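## 3.2 Equipment planning and purchase order

The budget was fixed before the task list was, so most of what follows is us working backward. One bench at first, second bench in January if the grippers arrive on time. Quotes went out to two suppliers, Pristell and Sundqvist. Pristell came in lower on the arm mounts, Sundqvist lower on everything with a cable attached. We split the order. Shipping ate most of the saving, which we should of seen coming.

Spare parts were the harder argument. Finger pads and mounting screws are cheap and run out, cables are not cheap and run out anyway. We settled on 4 spare finger sets per bench and a lead time allowance of 11 weeks for anything custom. The Wemari planning sheet (our own, a spreadsheet with too many tabs) tracks each item by bench and by who needs it next. Not elegant. Works.

Small consumables were left off the first draft entirely — tape, clips, table cloth, boxes for the packing and sorting trials. They now have their own line. Figure 2 gives the bench in use, seen from the wrist camera.

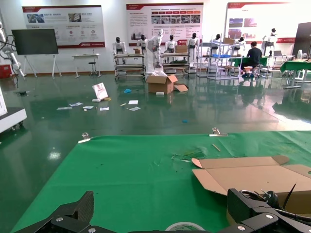
**Figure 2.** Work table with green cloth held by binder clips, wrist camera view. Gripper parts at the bottom edge; humanoid robots and shelving carts toward the back wall.

Storage came next. Shelving was costed per cart and not per room, so that a cart can move with the project that paid for it. Alus, the shared parts pool, gets whatever is left when a project closes. Handing parts over to Alus takes one form and up to 26 days, so we do not count on pool stock for anything in the first phase. Anyone planning a similar setup should budget the first phase as if the pool did not exist.

Two costs we got wrong. Calibration time was booked as labor under the wrong heading and had to be moved, and camera replacement was set at zero for the first year. Zero is not a plan. Revised sheet carries one spare camera per bench, same model, bought in the same order as the arm so the mounts match.

Service contracts: declined for the arms, taken for the mobile bases. Reason is mostly staffing. We can swap a finger or a cable ourselves in an afternoon, a drive unit has to go back to the supplier and then the bench sits idle. Idle time is not priced in the currrent sheet. It will be for the second bench, see Section 5.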